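Is a cobot arm worth it for tearing down old desktop PCs?

Asked by Grulholm_Refurb on 27 August 2020

We take in office towers, pull the cards, drives and memory, and sort the rest for scrap. Four of us do it by hand. A dealer (Flidau) has quoted us for a used arm with a parallel gripper and says it pays for itself in 2 years. The quote covers the arm, gripper and controller. It says nothing about fixtures, programming or guarding. We see maybe 200 towers a month, all mixed makes. What else should be in the budget, and is 2 years believable?

3 answers

Costello — accepted answer

I wouldn't believe it. The arm is the easy part to price. You still need a table you can bolt things to, some way of holding each case in the same spot, a camera if your models vary (yours do), and somebody's wages while they teach it every layout. Put that last one in as its own line, and make it a big one. 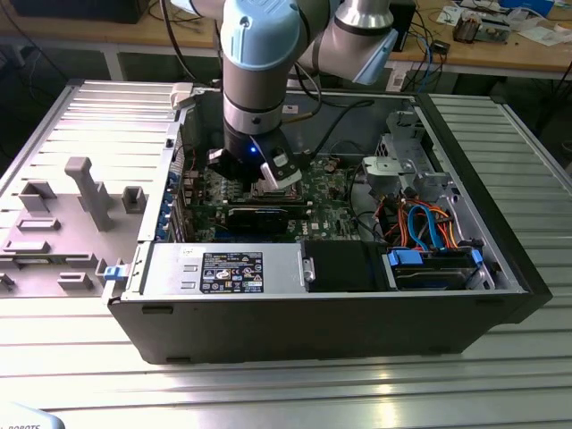 Arm and gripper over an open tower, side panel already off.

Look at how much is packed in there. Expansion card, drive held by blue tabs, SATA cables looping over the drive bay. A two-finger gripper might pull a card once the latch and screws are dealt with, but loose cables are another story — ask Flidau to show you that on one of YOUR machines, start to finish, before you sign. Time it yourself.

Also ask who takes the side panel off. If it's a person, that labor goes back into the payback figure.

Oluf Holst

Agree with most of that. We rented one for 30 days in June and I'd do the same again before buying. It did fine on one model of tower and badly on everything else. Ask whether the rent comes off the price if you keep it. Ours did, but only after I pushed.

lillirmont

just get better electric screwdrivers and a decent bench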